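Bimanual Teleoperation Operators (part-time, fixed term) | Work with us | Prarel

Location: Ridgeway building, ground floor
Team: Manipulation data
Reports to: Wanda Haddad
Openings: 4
Start: October

Most ads for this kind of work promise that you will be "teaching robots to think." I've run this team long enough to doubt that anybody here has taught a robot to think, so I would like to describe the job as it is and see who still wants it.

You sit at a station and move a pair of robot arms by remote control. You pick things up and put them in bins. The arms record what you did, and later a model is trained on the recordings. Whether the model learns what we hoped it would learn is a separate question, and for some tasks the answer so far has been no. We pay you either way.

What the work involves

The current task family is pantry sorting: spice jars, small bottles, packets and open plastic bins on a tabletop. An operator gets a written instruction, lays out the table to match, drives both arms through the task and then marks the recording as good or bad. A good operator marks plenty of their own work as bad. I worry more about people who never do.
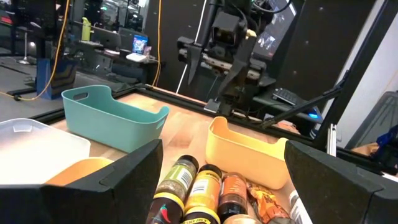 Sessions run in blocks of 50 recordings with a break between blocks. The blocks are dull. Applicants who come from gaming often expect the first week to carry them, and the first week is fun, but week five is the same jars. If you have enjoyed proofreading, quilting, lab bench work or stocking shelves at night, you have a better idea of what you are getting into than someone who has read a lot about artificial intelligence.

You will also do some teaching by hand, where you hold the arm and guide it through the motion yourself. We use this less than we used to. It's quick to set up, but people tend to push the arm along paths it would never choose under its own power, and then we have to throw the recording out. Tharun Pai trains new operators on both methods and will tell you which of your habits need to go.

Things I would ask about if I were you

"Will I be training my own replacement?" Possibly, some day. I haven't seen a demo yet, ours included, that made me think it was close. Watch any polished video from this industry and ask how many tries it took and who picked the layout. You are welcome to ask the same about ours in the interview.

"Is this research?" You would be supporting research. Operators aren't listed as authors on papers, and I won't hint that they might be. Your written notes do get read, and the notes have changed tasks more often than the charts have.

"Is it physical work?" Moderately. You will sit for long stretches with your arms held up and your hands closed on the controllers. Shoulders and wrists are where people feel it. Tell us early and we will change your schedule. 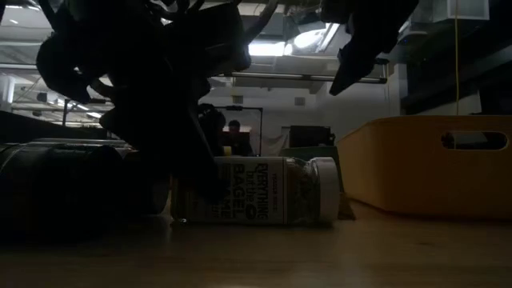 Round containers are the part that trips people up in training. A gripper gives you very little feeling in your hands, so you are judging contact mostly by eye, and a jar that rolls a finger's width before you close on it means starting again. There is a strong temptation to rescue a bad grasp with a fast correction. Please don't. A recording full of lucky saves teaches the model to need luck. Back off, open, come in again slowly, or stop and mark it bad.

What we are looking for

Steady hands and normal or corrected eyesight
Patience you can demonstrate with something from your own life
Plain written English, enough to say what went wrong in 2 sentences
Willingness to follow a layout sheet exactly, including when it seems pointless
Willingness to tell us when it is pointless

No degree is required. Prior robot experience is fine but has not predicted much. Coding is not part of this role, and we would rather you didn't "improve" the station between sessions.

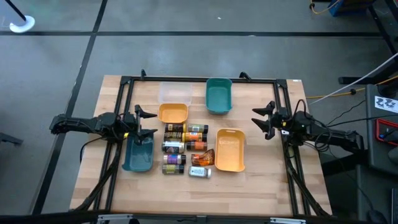
The trial task is the one part of our hiring that I trust. Interviews reward people who talk well about robots, and I have been fooled by several of them. For the trial you will sit with Tharun, learn the controls, and then sort from a setup of this sort, with the jars bunched in the middle, most of them on their sides, and bins on either side for the arms to reach. We don't score you on speed. We look at what you do after your first dropped jar, and at whether your own good and bad marks agree with ours. The trial is paid at the full hourly rate whether or not we make an offer.

Hours and terms

Shifts are four hours, morning or afternoon, and you may take up to five a week. The contract covers a target of 600 accepted recordings per operator. If you reach the target early, you are still paid to the end of the term. I insisted on that clause after seeing what piece rates did to the quality of the data on an earlier project, Wariritz, where everyone got fast and very little of it was usable.

Some sessions are run jointly with Birkov, who supply part of the task list. Their staff may sit in and watch. They do not assess you.

How to apply

Send a short letter to Wanda Haddad, care of the manipulation data team at Prarel. A résumé is optional. In the letter, describe a repetitive job you did for longer than you wanted to, and what you noticed by the end of it that you had missed at the start. Please leave out your views on the future of humanity - I get a lot of those already. Say whether you prefer mornings or afternoons, and whether you need any changes to the seating or the controllers.

We reply to every letter, though it can take a while.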